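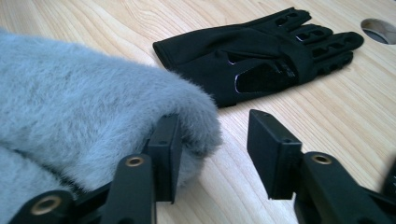 ## Winter accessories sorting: progress report

Prepared by Nayara Trindade for the Travunon small grants program, 4 Mar 2025

### Where we are up to

The grant covers sorting, pairing and boxing donated winter accessories so they can go out before the cold weather. We have now been through 174 items against a target of 200. The remaining bags are mostly hats and scarves, which go faster than gloves, and I expect to finish them in April.

All sorting is done on the one wooden table. We tried using the floor as well in the first week and lost track of which pile was which, so everything now comes up to the table in small lots and leaves it before the next lot is opened.

### How items are handled

Gloves are laid flat first and matched by colour, size and fabric. A match goes forward as a pair. Thin gloves are kept apart from lined ones, as the agencies that take our stock ask for them separately.

Faux fur pieces are brushed, checked for bald patches and put aside. They take up a lot of space for their weight and they shed on everything, the knitwear in particular. I have asked Brurnix for a quote on bags with a drawstring and will send it on when I have it.

Single items go in an open white box beside the pairs. A single knitted mitten stays in the box until the whole donation has been sorted — its mate has often been packed in a different bag by the donor. If nothing matches, the single goes to the Vuvside wool recyclers.

The box was a small change but a useful one. Before that, singles sat among the pairs and were sometimes boxed up by mistake. Black gloves are still the slowest job on the table. 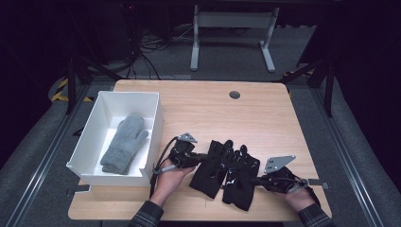

Two pairs that look the same at arm's length can differ in cuff length or in the weave across the back, and we have had to reopen boxes to fix this. We now check both cuffs together before a pair is passed.

### Spending

The only purchases so far are storage boxes, labels and two clothes brushes. The boxes came from Sison and cost less than we had allowed. I would like to move what was saved to the bag line if the quote comes in high, and would need your approval in writing for that.

Transport has not been charged to the grant yet. One invoice is expected next month.

### Problems

- 13 items were too worn or stained to pass on. They are recorded as rejects and are included in the total above.
- Labels did not stick well to the first lot of boxes. We have switched to tie-on tags.
- Children's sizes are short. We have put out another call for them.

### Next steps

1. Finish the remaining hats and scarves.
2. Go through the singles box one last time and send off whatever is left.
3. Confirm pick-up dates with the agencies.
4. Send you the final count and receipts.

The original form asked for a breakdown by age group. Our tally sheet only has adult and child, so please let me know if you need more detail than that before we pack the last boxes.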